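Rutum is looking for bin sorters and one shift lead

Small-parts returns, Arau building
Posted Monday, March 1, 2021

Most ads for this kind of work promise a fast-paced environment and a family feeling. I have worked in four places that said so and I would not have left my lunch unattended in any of them. So what follows is a plain account of the job, written by the person you would report to, and you can decide whether it suits you.

Rutum takes back household small goods from stores and mail-order customers. Brushes, plastic odds and ends, parts of things, things that used to have parts. Stores ship them to us mixed. We tip them into open sheet-metal bins, pick through them, identify what we can, and send each item on to resale, the parts shelf, or scrap. On a normal shift the floor handles 492 items. The sales office likes to say 500. It was 492 when I checked the sheets, and I would ask you to use that number if a client calls.

The work

You will stand at a bin and take out what is in it. You will look each item up in Gerkeo, our catalog program, and put it in the right tray. Gerkeo is good with anything that still has a label on it and poor with everything else. It once offered me the same three choices for a bottle brush and a door stop. When the program and your own eyes disagree, go with your eyes and write a note.

Sorters also wipe down the bins between loads, tape and label outgoing cartons, and keep the tray wall in order. The tray wall is where most new people go wrong. The trays were laid out by the previous lead according to a system he took with him, and we have been relabeling them a row at a time.

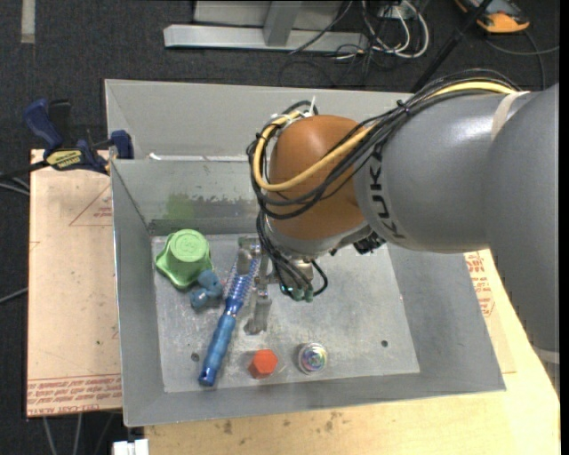
One of the sorting bins, with a green plastic piece and a brush in the load.

The bins are scuffed and they are going to stay scuffed. We have been told that new ones are under discussion. They were under discussion when I started. The old ones do the job, and the sloping sides make it easier to get at small things than the flat tubs we tried from Ghauri, which sounded wonderful in the brochure and spent a winter holding packing paper.

Who we want

Two sorters and one shift lead. For the sorter jobs we don't need a degree, a certificate, or a paragraph about your passion for logistics. I read a lot of those paragraphs last time and could not connect any of them to how the person sorted. What we need is someone who looks at a thing before deciding what it is. You should be able to stand for most of a shift, lift a full carton to waist height, and read small print, with glasses if you use them. Written English good enough for a short note will do.

The lead should have run a crew before, even a small one. You will do the schedule, settle the arguments over scrap, and go to the Thursday meeting so that I don't have to go to all of them. I am wary of applicants who describe themselves as natural leaders. Tell me about a schedule you made that fell apart and what you did the next day.

Hours and pay

Early shift is 6:30 to 2:30, late shift is 2:30 to 10:30. Both include a paid half hour for a meal. We trade shifts by agreement and put it on the board in writing. Spoken trades don't count — we had a bad month over that.

Pay depends on the job and your experience, and I will give you the figure on the phone before you spend a morning coming out here. It's fair for the area. It is not "highly competitive," whatever the recruiting site prints next to our name, because that phrase gets added automatically and I haven't been able to get it removed.

There is overtime after the holidays and very little in summer. If you are counting on overtime to make rent, please bring that up early.

What I can't promise

Advancement, mainly. There are 42 people in the building and not many rungs. A few sorters have moved to the parts shelf or the front office. Others have been content at the bins for years, and I would not call that a failure, although the careers page sort of does.

I also can't promise that the break room heat will be fixed. Bring a sweater through the end of March. The coffee is free, and I suspect that tells you what you need to know about it.

How to apply

Send one page to Folasade Garba, Returns, at the Rutum front office, or leave it at the Arau desk in an envelope marked Returns. Say which job you want and which shift you could work. Include a phone number you pick up. A work history is useful, and gaps in it are fine. No cover letter, no photo, no personality test results. We used to run one of those tests ourselves. It rated our best sorter as unsuited to detailed tasks, and we stopped paying for it.

If your page looks right, I will call you and we'll set up a trial shift. The trial is a full early shift, paid at the regular sorter rate whether or not you get the job. You will work next to someone experienced in the morning and on your own after the meal break. Wear closed shoes and sleeves you can push up. Gloves are supplied in every size except, most weeks, small, so bring your own if your hands are small and you care about fit.

Lead applicants do the same trial shift and then sit down with me for an hour. I will have the real schedule out, with the real holes in it.

I answer everyone, including the people we turn down. Calls go out in the order the pages come in, and the ad comes down when all three places are filled.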